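Two arms learn to share one table in Idach study
2021-11-14
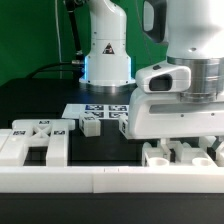

What the group tested

The robotics group at Idach has published first results of a method called Closta, which lets two robot arms work in the same small space without a fixed schedule. Each arm plans only its next short motion and then tells the other which part of the table it will need. If both ask for the same part, the arm that is closer to finishing its task goes first.

For the tests, the group used white cubes with printed square markers. Markers are also placed on the fixtures and on a sheet of paper on the table, so that positions can be checked again before every grasp.

Results

The method was run 660 times. In 9 runs the arms stopped and waited for each other until an operator had to step in. An older planner from the same group, which computes the whole path of both arms in advance, needed help in 100 runs of the same task. The authors note that Closta is slower when the cubes stand far apart, and they do not yet have a good explanation for this.

The work was supported by the company Bumodix. A second series of tests, with parts of different shapes, is planned for April at the Gallagher laboratory. The code will be released after that series is finished.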